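6.4 Fault 251: hand-over between the two hands not completed

Use this section when the Trilar cell stops during the passing of a part from the left hand to the right hand, and the panel shows fault 251. The same fault can come in the simulator, and the same steps are valid there. Always repeat the fault in the simulator first, before you try it again on the real cell.

CAUTION: When fault 251 is active, the left hand keeps its grip force. Do not pull the part out by hand. Do not open the guard door before the lamp on the door is green.

What the fault means

The controller waits for contact on the right hand before it opens the left hand. If contact does not come within 30 seconds, both arms stop where they are. At the Plandstead site this was almost always a wrong hand-over point, saved after somebody moved the trays.

Steps

1. Press HOLD on the panel. Wait until both arms report "still".
2. Write down the fault number and the cycle number. In the Plandstead case it was cycle 3,182.
3. Open the simulator and load the last saved state of the cell.
4. Set the playback speed to 30 per cent. Do not use 100 per cent for this check.
5. Play the hand-over and pause before the right hand closes.
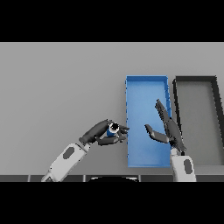
6. Compare the height of the part with the gap between the right thumb and the fingers. If the part would pass under the thumb, the hand-over point is too low.
7. Correct the point in steps of 1 mm and play again. Save only when the right hand closes with no warning.
8. Send the new point to the cell and run one cycle at 30 per cent, with the guard closed.

Note: The simulator does not calculate slipping of the part in the fingers. A good result there is not a proof for the real cell - step 8 must be done every time.

Note: If you have moved a tray, teach the tray corners again before step 3. In other case the simulator uses the old positions.

If the fault comes back

Do not increase the waiting time to hide the fault. Leave the cell in HOLD, save the log and send it to Vaida Baranauskienė at Skunstead. Write in the message which tray was moved, and who taught the point last.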